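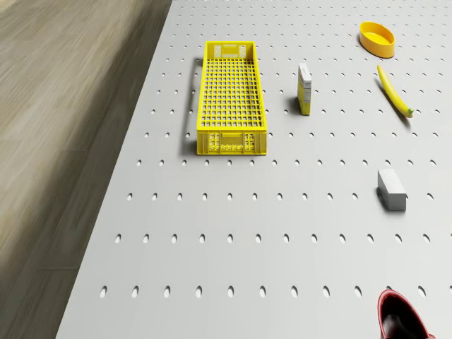 4장. 시청 목록과 회차 알림 설정

Zivska 셋톱박스를 TV에 연결하고 3장의 계정 등록까지 마쳤다면 이제 드라마를 볼 차례입니다. 정확히 말하면 드라마를 고르느라 저녁을 다 쓸 차례입니다. 이 장에서는 그 시간을 조금 줄이는 방법을 다룹니다.

4.1 프로필 만들기

1. 리모컨의 홈 버튼을 누르고 화면 오른쪽 위의 '프로필'을 선택합니다.
2. '새 프로필'을 누르고 이름을 입력합니다. 한글은 여덟 자까지 들어갑니다.
3. 관람 등급을 고릅니다. 기본값은 '15세 이상'입니다.
4. '저장'을 누릅니다. 저장하지 않고 뒤로 가면 이름부터 다시 입력해야 합니다. 화살표 키로 한 글자씩.

참고: 프로필은 한 계정에 5개까지 만들 수 있습니다. 여섯 번째 가족에게는 별도 계정을 권합니다.

주의: 프로필을 삭제하면 시청 기록도 함께 지워지며 복구할 수 없습니다. 배우자보다 세 회 앞서 본 증거를 없애려는 경우라면 기록 화면에서 해당 회차만 지우십시오.

4.2 시리즈를 목록에 담기

1. 보고 싶은 작품의 상세 화면으로 들어갑니다.
2. '목록에 추가'를 누릅니다. 버튼이 '추가됨'으로 바뀝니다.
3. 시즌이 여러 개인 작품은 '전체 시즌'과 '이번 시즌만' 중 하나를 고릅니다.
4. 홈 화면의 '내 목록'에서 작품이 들어갔는지 확인합니다.

한 프로필의 목록에는 871편까지 담을 수 있습니다. 왜 하필 871편인지는 개발팀에 물어보았으나 서로 다른 답이 돌아왔습니다. 한도에 이르면 가장 오래전에 담은 작품부터 '보관함'으로 옮겨집니다. 언젠가 보려던 Burau의 흑백 다큐멘터리도 대개 거기 있습니다.

4.3 새 회차 알림

1. '설정' > '알림' > '새 회차'로 이동합니다.
2. 알림을 받을 작품을 선택합니다.
3. 알림 시점을 '공개 즉시', '저녁 8시', '시즌 완결 후' 중에서 고릅니다.
4. 휴대전화로도 받으려면 '모바일 앱에 함께 보내기'를 켭니다.

참고: '시즌 완결 후'는 몰아보기를 하는 분께 맞습니다. 범죄극 〈Rurncombe〉처럼 매 회 누군가 문을 열다가 끝나는 작품에 특히 유용합니다.

주의: 모바일 알림에는 회차 제목이 그대로 표시됩니다. 〈Seixas〉 시즌 2의 마지막 회 제목은 '장례식'입니다. 제목을 숨기려면 '알림' 화면 맨 아래의 '스포일러 가리기'를 켜십시오. 이 문단을 읽은 분께는 이미 늦었습니다.

4.4 추천 초기화

추천 화면이 한 장르로만 채워질 때 사용합니다. 조카가 주말에 다녀간 뒤가 보통 그렇습니다.

1. '설정' > '추천'에서 '추천 초기화'를 선택합니다.
2. 계정 비밀번호를 입력합니다.
3. 좋아하는 작품을 세 편 이상 고릅니다. 남에게 보여 주고 싶은 작품 말고 실제로 보는 작품을 고르십시오.
4. 셋톱박스를 다시 시작합니다. 켜지는 동안 전원을 뽑지 마십시오.

초기화해도 '내 목록'과 이어보기 위치는 그대로 남습니다.

4.5 문제가 생겼을 때

알림이 오지 않음: 셋톱박스의 시간대를 확인하십시오. 시간대가 틀리면 '저녁 8시' 알림이 새벽에 도착합니다.

'목록을 불러올 수 없음' 표시: 인터넷 연결을 확인한 뒤 홈 버튼을 5초간 누릅니다. 같은 문구가 다시 나오면 로그아웃했다가 다시 로그인합니다.

자막이 포르투갈어로만 나옴: 재생 중 아래 화살표를 누르고 '자막'에서 언어를 바꿉니다. 〈Seixas〉는 원어 자막이 기본값입니다.

이 장은 2024년 2월 21일 배포된 소프트웨어를 기준으로 합니다. 원문 작성: Kátia Cordeiro. 녹화 예약은 5장을 보십시오.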